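April, late, kitchen table

Back from the shared shop at Brellimstead with a sore neck and not much faith. Eight weeks into this build and I still fold faster than it does, and I fold badly.

The Endier hands are the part everyone likes. People walk past and want to shake one. I keep asking what they grip after an hour and I get told about the number of joints. I paid 300 for my share of the Nunovano parts, so I figure I'm allowed to ask.
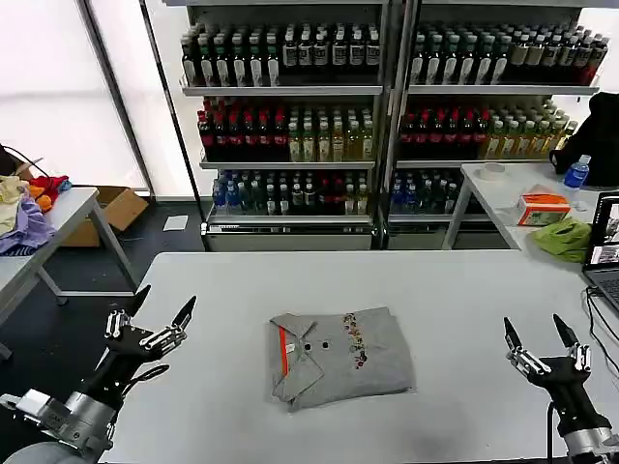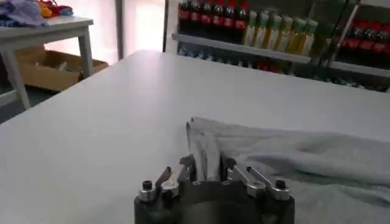

Gray polo shirt in the first, corner of the gray towel in the second.

Cloth is a mean thing to start with. I said so in the first week and was told it would be "a good challenge." A block stays where you put it. A towel has its own ideas, and a shirt has a collar and buttons on top of that. My vote was for blocks. I lost.

Wrote nine lines in the shop log tonight, mostly complaints. The wrist cables need a better route — I've been saying this since the Soomro controller went in. The left forearm still drifts when it holds still too long. And I don't trust any result we get with one person hovering by the laptop, ready to hit stop. Pick it up 9 times with the lid closed, then talk to me.

Left my good hex keys on the bench again. Must go back before work and get them, and ask who keeps changing the speed setting.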